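Home | Checklists | Room by Room | Ask Me | About
Search this site Go
Filed under: Rentals & Guest Rooms

My Bedroom Safety Walk-Through, With Way Too Many Comments

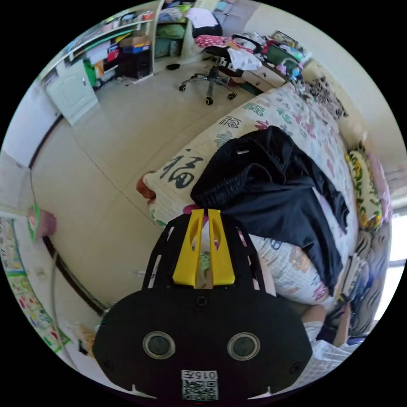

Bedroom, seen from over the bed.

I rent out the upstairs of my house in Ulholm, and every January I go through the bedroom with a clipboard before the first guests of the year show up. Christos Sarantis down the street (he has four rentals to my one) asked me for my list, so I typed it up and then couldn't stop adding notes. Copy it, change it, scribble on it!

SMOKE ALARM
[x] Pressed the test button and held it till it screamed
[x] Date on the back checked
[ ] Spare battery in the hall drawer
Comment: I took the spare for the kitchen clock in the fall and never put one back. It's on the shopping list now, underlined. Press the button even if the little light is on, the light only tells you it's got power.

BED
[x] All bolts tightened
[x] Slats seated, no cracks
[x] Mattress lifted and seams looked over with a flashlight
[x] Clear path on the side people get out of
Comment: Two bolts had worked themselves a half turn loose, same two as last year. I do the bedbug check at the same time since the mattress is up anyway. Go slowly along the piping and look under the tags. Nothing, thank goodness.

OUTLETS AND CORDS
[x] No warm cover plates
[x] No cords under the rug
[x] Lamp plug snug
[ ] Power strip replaced
Comment: The power strip is an old Maraler that's gone a bit yellow and the switch feels mushy. It still passes, I guess, but I'm failing it. New one was ordered Monday. I also wiggle every plug, and if one slides out with no fight the outlet goes on the electrician's list.

WINDOW
[x] Opens all the way without a tool
[x] Lock turns
[x] Blind cord tied up high on its cleat
[x] Escape ladder under the sill, instructions still readable
Comment: This is the one I'm a nag about. If a guest can't open that window half asleep in the dark, it doesn't count as a way out. I shut my eyes and do it by feel (my sister thinks this is hilarious). It stuck a little at first, so I rubbed a candle stub along the track and now it glides.

HEATER
[x] Three feet clear all around
[x] Vent vacuumed
[x] Thermostat clicks on and off
Comment: So much dust! I bought the long skinny vacuum attachment from Gostden, part 341, and it's the best money I've spent on this house in ages.

FLOOR AND DOOR
[x] Rug gripper pad still grippy
[x] No lifted edges
[x] Door closes and latches by itself
[ ] Squeaky board by the closet
Comment: The board isn't dangerous, it just sounds like it is. It has been unchecked for 3 years and I'd kind of miss it.

CLOSET AND SHELVES
[x] Top shelf: light stuff only
[x] Dresser strapped to the stud
[x] Extra blankets aired out
Comment: Please strap your dressers. The strap on mine had been left dangling after we painted, and I only caught it because of this list.

PAPERWORK
[x] Emergency numbers on the back of the door
[x] House number written on the same sheet, in BIG print
[x] Fire extinguisher tag photographed
Comment: Visitors never know the address they're sleeping at, so it goes right on top: 781, then the street name.

Still open: battery, power strip, squeaky board. I'll recheck the first two once the package gets here, and Christos is getting his printed copy with a coffee ring on it, sorry.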